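Filed under: Working Life / Small Business / Laundry & Linens

Print this | E-mail this to a friend

Eleven at night in the wash house

She does the sheets last. Always has. Towels first, then the kitchen whites, then the sheets, when the street has gone quiet and the big machines are the only thing going on that end of Murkbridge.

I caught her on a break, such as it was. She had a sandwich in one hand and a clipboard in the other and she didn't put either one down for the first twenty minutes. She runs Jillent, the linen service that does the bedding for most of the inns on the river side of town, and she asked that I leave her name out of it. "They know who I am," she said. "The ones who need to know. Put the shop."

So, the shop. Low brick building, used to be a feed store. You can still see the loading door. Nine people work there in the slow months and more when the leaves turn. October is the worst of it. Every room in town is full and every room wants clean sheets by two in the afternoon.

"People think it's soap and water," she said. "It's a trucking business. Most of my day is where's the truck."

She started at 19, folding pillowcases for a woman who had the contract with the old hotel by the bridge. Folding all day, standing up. She was terrible at it. Got yelled at for the corners. She said she used to go home and practice on her mother's bedspreads, which her mother thought was very funny and also did not stop her from doing.

"I got fast because I wanted to go home. That's all it was."

When the older woman quit the business she offered her the machines cheap and the customers for nothing. There were four inns then. Two of them were slow to pay. She borrowed from an uncle, bought a used van, and drove it herself for the first six years, up at four, home by seven at night if nothing broke. Something usually broke.

I asked her what.

"Belts. Bearings. The boiler, twice. My back." She laughed at that one. "The back was cheaper than the boiler."

The sheets question

I wanted to know what makes a good sheet, since I figured she'd know, and I got a longer answer than I expected. She has opinions. She thinks thread count is mostly something to print on a package. She likes a plain cotton percale, nothing fancy, on the heavy side, and she will tell you the fancy slippery ones come apart in a commercial wash in less than a year.

"An innkeeper comes to me with these gorgeous sheets. Gorgeous. Paid a fortune. I tell her, enjoy them, take a picture. By spring you've got fuzz."

What about polyester blends?

"They last. They don't sleep nice. You want to know what a guest remembers? They remember if they were hot."

She keeps a stack of samples in her office with the wash number written on the hem in laundry pen. The oldest one has been through 145 times and still feels like something you'd want to get in to. She made me feel it. Then she made me feel the one beside it, which had been through about a third as many and was like a dish rag. Same price new, she said. She wouldn't tell me the brand of the good one. "I'm not stupid."

On stains she is blunt. Makeup is the big one. Not wine, not blood, which I would have guessed.

"Blood is easy, cold water and don't wait. Wine is easy. Mascara, waterproof mascara, that's the enemy. I tell the inns, buy a black washcloth. Put it by the sink. Put a little card on it. Half of them did it and my stain bin went down to nothing. The other half think black looks cheap."

And self tanner. She put the sandwich down for self tanner. "Don't get me started."

I got her started. It was ten minutes. The short version is that it comes off on the sheets in the shape of the person, and bleach turns it a worse color.

The thing with the water

Two summers ago the town put everybody on restrictions and for a while it looked like she might have to close. She was using some 400 gallons an hour at the busiest part of the day, and the letter said cut it by a third. No way to do it with the machines she had. She went to the bank, the bank said no. She went to a different bank.

"I wore my funeral suit," she said. "I only have the one."

She got the loan. Bought two used washers from Nakamura, a uniform plant two counties over that was shutting its doors, and had them put in over a long weekend with everyone on the crew helping, plus a cousin who welds. The new ones save the last rinse and use it for the first wash of the next load. She explained this to me twice, drawing on the back of a delivery slip. I think I have it. The final rinse is nearly clean, so there's no sense dumping it.

Water bill dropped. So did the gas bill, a little. She's still paying the loan. When I asked for how much longer she just looked at me. 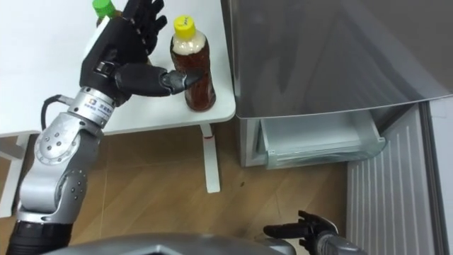 What she'd tell somebody starting out

"Don't." Then, after a minute: "No. That's not fair. Do it but get paid up front."

She is serious about this. Her first two years she let the inns run a tab and one of them, a place called Hitero House that changed hands and isn't there any more, went under owing her for most of a summer. She never saw a dime. She drove past it for months afterward, mad. Now it's half on the first of the month and half on the fifteenth and if you don't like it there's a laundromat on the highway.

Other advice, in no order, as I wrote it down:

Weigh everything in and weigh it out. Arguments stop.

Wash your own rags seperate.

Never promise noon. Say two and show up at one.

Pay the folders more than you think. A good folder saves you a whole ironing pass. She's had the same three women on the folding table for over a decade and she says losing any one of them would scare her more than losing a washer.

Learn to fix the belt yourself.

"And eat something," she said, pointing the sandwich at me. "You look tired."

I was. It was past 11 by then. The dryers had hit the end of their cycle, one after another, and she was up and moving before the last buzzer. Somebody propped the loading door open and the cool air came in, and you could smell the river a little, under the hot cotton smell. I asked if she ever gets sick of it, the smell.

"I don't smell it anymore. My husband says it's in my hair. He says it's in the car." She pulled a sheet out by two corners and one of the folders took the other end with out being asked, and they walked toward each other and back again, talking about somebody's kid's wedding the whole time. I don't think either of them looked down.

Would she sell, if somebody offered?

She's had one offer. A chain, she wouldn't say which. The money was decent. They wanted to truck everything to a plant ninety minutes away and keep her on for a year as a manager. She thought about it over a weekend and then called them back and asked what would happen to the folding table. They said the plant had a machine for that.

"So I said thanks." Fold. "I might say something different when I'm seventy. Ask me then."

What does she sleep on, at home?

"Flannel. All year. Don't print that."

She called the next morning and said fine, print it.

Print this | E-mail this to a friend

Comments (4)

riverrat_62: I worked the folding table there one summer in high school. Hardest job I ever had & I've been in roofing. She bought us all pizza on the last day.

Mrs. T: The black washcloth tip is a good one. We did this at our B&B after ruining I don't know how many white ones. Guests DO use them if you leave a card.

plainpercale: OK but what is the brand of the good sheet

innkeeper's wife: She is right about the mascara and right about getting paid. Wish you had asked her about duvet covers, we go through them like paper towels.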